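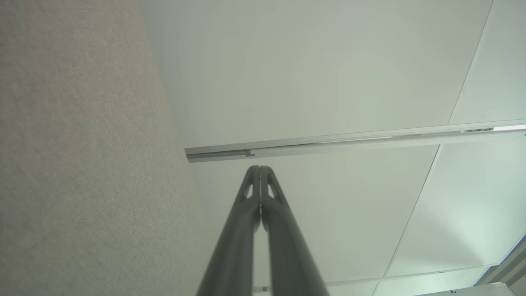
Progress report, Brerel handling cell
Period: March to end of May
Submitted to the Nirgate equipment fund, 05/06/2023

Work this period went mostly into the gripper and the wrist camera on the Brerel cell. The arm itself needed little attention. We are behind on one item, the spare cable set, and on plan with the rest.

Gripper

The old finger pair was taken off in March. Both pads had worn on the inner face and the tips no longer met squarely, so thin parts were slipping out during transfer. The replacement pair went on the same week. After fitting, we ran the close-and-hold check with the wrist turned up toward the ceiling, where the wrist camera gets a plain light background and any gap between the tips is easy to pick out. The fingers are dark gray and show up well against the white panels. With the gripper closed, the tips come together along a thin vertical line with no gap visible, all the way up to the point. We have made this pose part of the regular check and saved it as a named position, so whoever is on shift gets the same view each time.

The close position had to be set again after the new fingers went on. The first value we used drove the motor too hard at the end of travel and the controller threw an overload warning. We backed it off in small steps until the warning stopped and the hold force was still within the limit. That value is written on the card inside the cabinet door and in the setup file. If the fingers are changed again it will have to be redone, and we have added an hour for this to the job sheet.

Wrist camera

The camera bracket had worked loose twice before this period. We replaced the screws, used thread locker, and put a paint mark across each head. The marks have not moved. The camera calibration was repeated after the bracket work, and again after the new fingers, and the two results agree closely enough that we are leaving the interval as it is.

Exposure was a nuisance. The ceiling is bright compared with the work area, and automatic exposure was turning the fingers into a flat dark shape in the check pose. We now use a fixed setting for the check and go back to automatic for normal running. The switch is done in the program - the operator does not have to remember it.

Cabling and lubrication

We found wear on the outer jacket of the gripper cable where it passes the wrist. It has been sleeved for now. The spare set was ordered from Lolton and is 3 weeks late, with no firm date. The sleeve should hold until it comes, but we are looking at it every Friday and would stop the cell if the inner conductors showed. Finger slides were cleaned and greased on schedule.

Downtime

Unplanned downtime for the period was 14 hours. Of that, 9 hours went to a single fault, a bad connector on the gripper line that came and went and took a long time to find. The connector has been changed.

Spending

The fingers and bracket hardware came in under the estimate. The cable set will be charged to next period when it arrives. We are not asking for any change to the total.

Next period

Fit the cable set and remove the sleeve. Repeat calibration afterward. Move the gripper check into the Saha maintenance log so it is no longer kept on paper. Write up the close position procedure, around 4 pages, for the second shift. A second pair of fingers should also be bought and kept on the shelf; a quote will follow separately.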